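Traden ceasefire monitors: a big promise on thin evidence

Officials in Tondevbridge said in September 2022 that the truce along the Traden river is "largely holding". They offered few details. The joint mission has 72 monitors for a line 595 kilometres long, and by its own count they can reach only six of the 21 crossing points without asking one side or the other for leave. 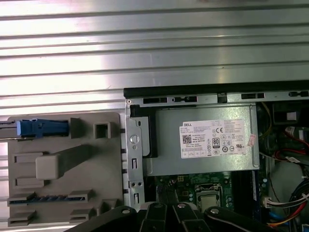 An open desktop computer with a grey plastic panel beside it.

Zewditu Berhe, a former ceasefire observer who now writes on border conflicts, is not convinced. "If you have to ask before you visit, you see what you are meant to see," she said.

The Cheon government says shelling has stopped since July. Nandbridge says the same of its own guns and blames Cheon for everything else.
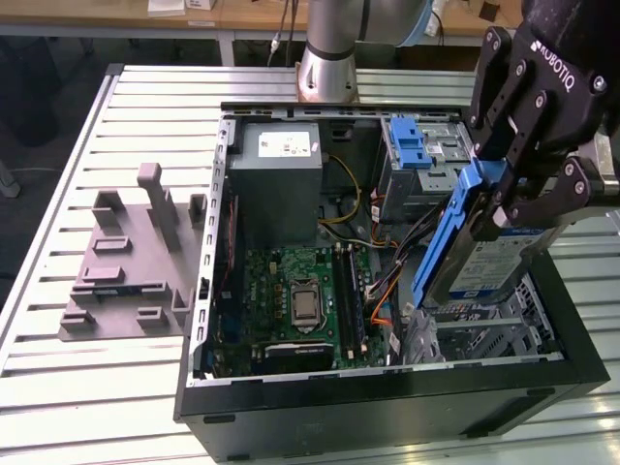

Neither has let the mission publish its daily logs, and the weekly summary names no units and no villages. Talks on a wider pull-back are due to resume, though no date has been given.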